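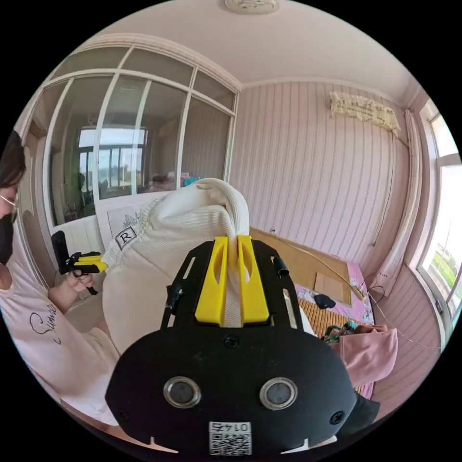 21 January 2023

Two-handed knit trials, continued. Went back over the July recordings with the new segmentation and reran the waistband subset on the Driltoneck policy.

The ribbed white garment is still the worst item in the set. Each gripper takes one end of the waistband and pulls until it is taut, and that posture is the start state for the fold. With woven shirts the distance between the fingertips tells you nearly everything about the cloth. With rib knit it tells you very little. The elastic takes up the error and the policy keeps pulling.

Changed one thing today: the stretch phase now ends on the slope of the finger separation curve instead of a fixed distance. Ran 10 rollouts with each rule. Fixed distance finished 2 folds. Slope finished 8. Same checkpoint, same start pose, same garment. I would like to see it on the Encombe towels before I believe the margin, as towels have no elastic and the slope rule may stop early there.

Two failures with the slope rule, both on the left hand. The fingers closed on a single layer and the band slid out during the lift. Tjoa's pinch-depth term might fix this but it was tuned on flat cloth and I don't trust the constant for anything bunched.

Also found a clock offset between the left and right streams in the older Wistton files. Small, but it smears the slope. Corrected it in the loader and left the raw files alone.

To do: towels, then retrain with the offset removed. Lower the closing speed on the left.

2 comments
8 shares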